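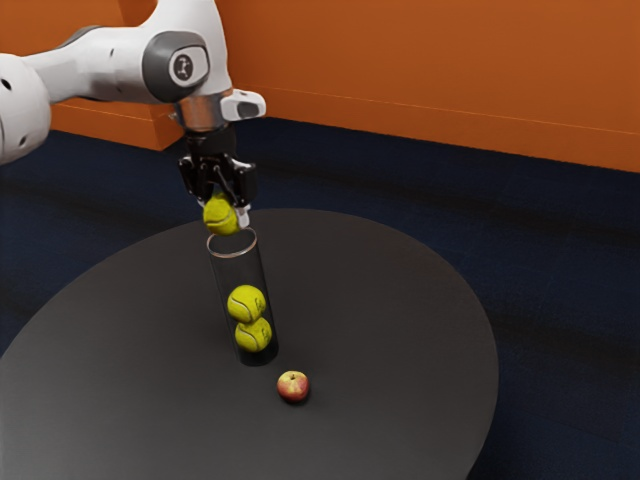 The hardest part of teaching a robot, Jirayu Meesuk will tell you, is learning to stop fidgeting. She sits at a desk at Gromberg, a small company that has spent 2 years working on ways for ordinary people to show machines what to do, and she steers an arm inside a computer simulation with a controller that fits in her palm. Her wrist turns, and on the screen the gripper turns with it.

Today's lesson is tennis balls. They go one at a time into a clear tube, each on top of the last, and anyone who has ever put away a can of them after a match would think nothing of it. Steering a gripper over that opening is another matter. You have no feeling in your fingertips, only your eyes, and it takes a while before you trust them.

"I held my breath for the whole first week," Meesuk says. "Then I noticed I was leaning, too, like my father at a bowling alley."

She has now recorded 745 demonstrations of various small chores, and the good ones and the clumsy ones all go to Alasdair Yule, who trains the software in the next room. He is fond of the clumsy ones. When a person drifts a little wide and eases back over the rim, he explains, the program gets to see what a correction looks like — and it will need plenty of those.

The tabletop doesn't stay bare, either. An apple may be left standing near the tube, and the learner has to work out that fruit is none of its business.

I was given a turn before lunch. It took me 8 tries to get a ball in, and I was absurdly proud. Yule saved all of them, including the one where I let go much too early and said something I hope the microphone missed.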